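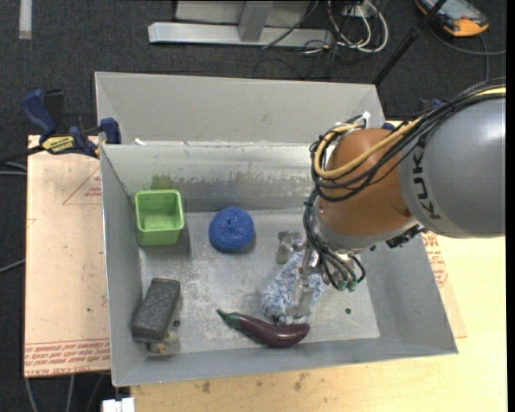 The sorting arm over the metal bin at the Hinlow student robotics workshop.

HINLOW STUDENTS TAKE ON THE MIXED BIN AND WIN A PLACE AT THE COLLADO FINAL

28th October
By Lucinda Calloway, Hinlow Community College Press Office

HINLOW - It is with a great deal of pleasure, and more than a little pride, that Hinlow Community College announces its student robotics club has earned a place in the final of the Collado Mixed Bin Challenge, to be held in February in the main hall at Collado.

The challenge asks student teams to program a robot arm to pick up household items from an open bin and set them down in a tray beside it, one item at a time, with no help from a human hand once the clock has started. Teams are told in advance what sort of thing to expect but are not told how the items will be laid out, so a good part of the year goes into practicing with whatever can be found at home. An eggplant, a green plastic container, a round blue scouring ball and a fluffy blue-and-white textile have all had their turn in the Hinlow bin this fall, and the club would be very glad to hear from anyone with a kitchen drawer to clear out!

The Hinlow entry is called Firketti, a name the students chose by vote and have declined to explain to the faculty. It is the control software that decides which item to go for, where the fingers should close and when to give up and try something else. The club began writing it in the spring and has logged 2,801 practice picks with it so far, all of them recorded in a shared notebook that has become quite a read in its own right, with comments in the margins and one long argument over vegetables.

"Soft things are what keep us late," said Morven McIver, who teaches the Introduction to Automation class and has advised the club from its first meeting. "A container has edges, and the students can reason about edges. Something shaggy changes shape every time you touch it, and then you have to look again and think again. I have watched them throw out a week of work and start over in good spirits, and I could not be prouder of them."

In the qualifying round Firketti scored 413 points out of a possible 500, enough to put Hinlow through to the final. Points were given for each item delivered to the tray, with deductions for drops and for bumping the walls of the bin. Most of Hinlow's lost points came from drops in the last part of the run, and the students have already started on a slower, more patient lift that they hope will put this right by February.

The club is open to every student at the college, whatever they are studying, and this year's members come from nursing, welding and accounting as well as from the engineering courses. New members usually begin by setting out the bin and keeping the notebook - a job that teaches more than it sounds - before moving on to the code. The college also wishes to thank Brekora, the local machine shop, whose staff have given up several evenings to talk students through safe working habits and to answer a great many questions.

Families and neighbors are warmly invited to an open practice before the final. Details will be posted on the college notice board and sent to all local schools. Anyone wishing to visit the club or donate items for practice may contact Lucinda Calloway at the Press Office.

Last updated: 28th October, 4:15 p.m.

Related items
Introduction to Automation adds an evening section
Brekora to host student shop visits again this year
Collado publishes rules for the Mixed Bin final
Welding students finish new benches for the library courtyard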